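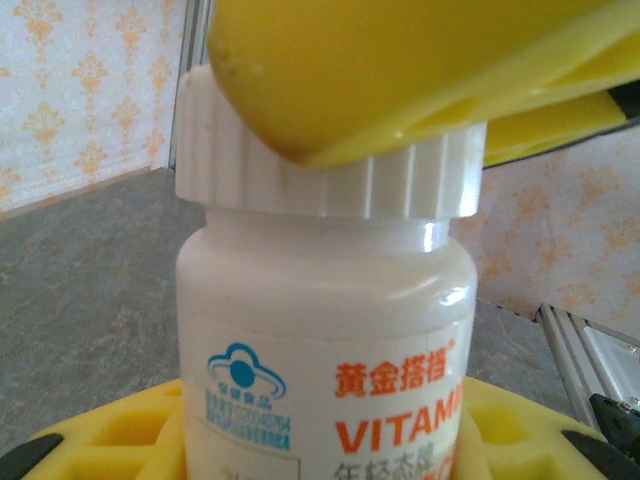
The Puter stacking and twisting set is the one we reach for first when a parent writes in to ask what to buy for a child of two, and we have been selling it long enough now to have watched a good many families come back for a second one (usually for a grandparent's house, or for a little cousin who wouldn't give it back!). It comes from the small Brundley workshop, where everything is still sanded by hand, and it has 7 beech pieces that fit together on chunky wooden threads. Children this age are fascinated by lids. Anything in the house with a wide ridged screw cap, like the one on that white vitamin bottle, will draw them across a room, and the Puter gives those busy fingers the same kind of ridges to hold on to, on a piece that is safe to hand over and sized for a small palm.

The largest ring goes on the base with a single turn, so even a beginner gets somewhere with it. The smaller ones need a bit more patience. Don't worry if your child spends the first few weeks just knocking the pieces together or carrying them off in a bucket, that's all good play too, and the twisting comes in its own time. My own daughter mostly fed hers to a stuffed rabbit until December and then one morning sat down and did the lot.

The paint is water-based and the bare wood is finished with plain beeswax. Wipe it with a damp cloth and let it air dry, and please don't leave it soaking in the tub. If the threads get stiff in humid weather, a little more beeswax will loosen them up nicely.

Suggested age: 2 and up
Pieces: 7, with cotton storage bag
Colors: natural, or the Fallo palette (soft blues and greens)
Spare rings: sold singly, please tell us which size

Orders placed before noon go out the same day, and we're always happy to wrap a gift and tuck in a handwritten card.

2019-09-21
By Fanni Dudás

Print this page
E-mail to a friend

Comments

Bence Hegedűs
Do the spare rings from the Fallo palette fit the older natural set? We lost the smallest one at the beach.

Fanni Dudás
They do, Bence! Same threads on both.

Veronika Veres
Bought this for my grandson and he loves the big ring best. The bag is a little tight once everything is in it.

Tamás Borbély
Ours has been through three kids and still turns fine.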